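Spring once-over: the household safety checklist, with my comments
Patus Residents' Newsletter

I do this list every year in April and every year I mean to write it up properly, so here we are at the end of May with my notes finally typed. Tick, cross or "see comment" against each line. I did our own flat first, which was a humbling afternoon.

1. Smoke alarms, hall and landing
Press the button, hold it, wait for the horrible noise. Tick for both.
Comment: the landing one is newer than the hall one and sounds quite different, a sort of warble. Check the date on the side of yours while you're up there. Mine was facing the wall, so I had to take the whole thing down to read it.

2. Carbon monoxide alarm
Tick.
Comment: it had been moved behind the bread bin. It's out again now and I've asked everyone at home to leave it where it is!

3. Boiler cupboard
See comment.
Comment: you should be able to open the door fully and see the pressure dial. I could do neither (two ironing boards, and we iron perhaps twice a year). One has gone to the charity shop. Pressure fine once I could see it.

4. Plugs, leads and extension blocks
Cross, then tick.
Comment: I found a Rulo extension lead plugged into another Rulo extension lead under the desk, with the printer, the lamp and both phone chargers hanging off the end. Please don't do this. It came apart in two minutes and I felt very silly. Feel the plugs as well after they've been in use for a while, and if one is hot or has gone brown round the pins, stop using it.

5. Batteries in small things
Mostly tick.
Comment: everybody remembers the torch and forgets the rest. Clocks, kitchen scales, remote controls, the doorbell chime, that singing birthday card in the drawer. You're looking for white or greenish crust round the contacts, and for old and new batteries mixed together. Take out anything that's leaked, wearing gloves, and keep the dead ones in a jar until you pass a collection point. Button cells want putting out of reach of children straight away, and I mean straight away, before you go and make the tea. 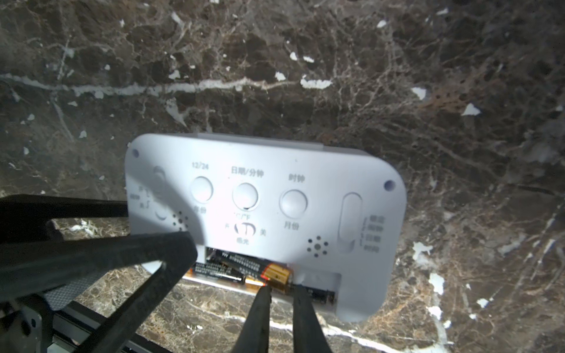
Patus Residents' Newsletter, Issue 50, page 2

I do the clocks in one go at the table, face down with the battery compartments open, and it's far less fiddly than reaching up to each one. If a cover won't clip shut again, a bit of tape will do for a clock, but not for anything with a button cell in it that a toddler might get hold of.

6. Stairs and handrails
See comment.
Comment: grab the rail and give it a proper wobble. Ours moved at the top bracket. Longer screws sorted it. The stair carpet has lifted on the third step down and I've put that on the list for when the fitter comes.

7. Kitchen
Tick, with grumbling.
Comment: fire blanket on the wall away from the cooker, tea towels nowhere near the rings. I pulled the toaster tray out over the sink and will say no more about the crumbs. The filter in our Wulteck hood needed a long soak.

8. Windows and catches
Cross.
Comment: bedroom catch still broken. It was broken last year too. I've had one quote of 699 and another of 775 for a whole new window, which seems a lot for a catch, so I'm going to ask at Sarıgül Hardware whether they can match the part first. Until then it's kept locked, key on the hook.

9. Medicines and cleaning things
Tick.
Comment: out-of-date tablets back to the chemist, please, and not down the loo. Bleach has moved to the high shelf.

10. Way out at night
Tick.
Comment: walk from bed to front door with the lights off. I trod on a shoe. Door keys live in the same spot every night, and whoever is staying over gets told where that is.

Still to do here: stair carpet, window catch, a second torch for upstairs. Spare copies of the blank list are in the rack by the post boxes.

Checked and written up 31 May 2024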